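Wed 14 September
By Sioned Mathias

The Polluneck works at Udonbridge presses and finishes cookware in stainless steel, and it opens to the public on two days a year. I went on the July day with a group of 12, most of them from the catering trade. The tour starts at the goods entrance, where coil arrives on flatbed trucks and is logged by heat number before anyone cuts a strip from it.

Blanking comes first. The line runs a mechanical press fitted with a round die, and the discs drop onto a belt with a light film of oil on both faces. The scrap skeleton goes into a hopper and back to the mill. Kimie Murakami, the process engineer who led our group, passed a disc around and asked us to feel the edge. One side had a burr and the other was rolled slightly over. The burr side has to face the same way at the next station, and a disc loaded upside down will score the draw ring.

Deep drawing is done on hydraulic presses in the adjoining bay. A saucepan body of ordinary depth takes two draws. The metal work-hardens during the first, and for the deeper stockpots it goes through an annealing furnace between stages. The furnace was shut down for relining on the day we visited, so we saw it with the door open and a section of old brick stacked on a pallet beside it. Murakami gave the reline interval as 7 years. A man in our group asked about hydrogen supply and got a full answer, most of it about valve inspection.

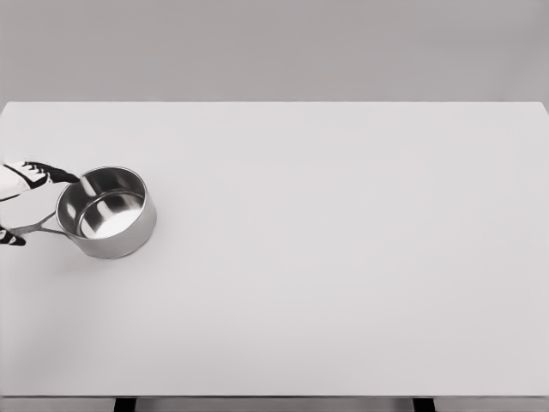
Image: computer rendering, Polluneck visitor handout

The base is the part that buyers argue over, and the tour gives it plenty of time. An aluminum disc is placed under the drawn body, a thinner steel cap goes under that, and the stack is heated by induction and struck once in a friction press. The noise is considerable, and ear protection is compulsory from the yellow line onward. Samples are pulled from each batch, sawn in half and etched. We looked at three sections under a bench microscope. Two showed a clean bond line. The third had a small void near the rim, and its batch had been held back.

Handles are spot-welded on the lower-priced Skurnby line and riveted on the Cirillo. The weld test is a plain pull to failure, and the chart on the wall had 166 entries for the current quarter. I would have liked to see the rivet figures beside it, but they are kept in another office.

Polishing takes up the whole north side of the building. Extraction has been improved since my last visit and the air was noticeably clearer. Outside surfaces get a belt and then a mop, while inside surfaces get a finer belt only. The tour ended in packing after 3 hours, with coffee and a table of seconds for sale at the door.

Places on the next open day are booked through the works office. Closed shoes are required, and the mezzanine over the press bay is reached by stairs only.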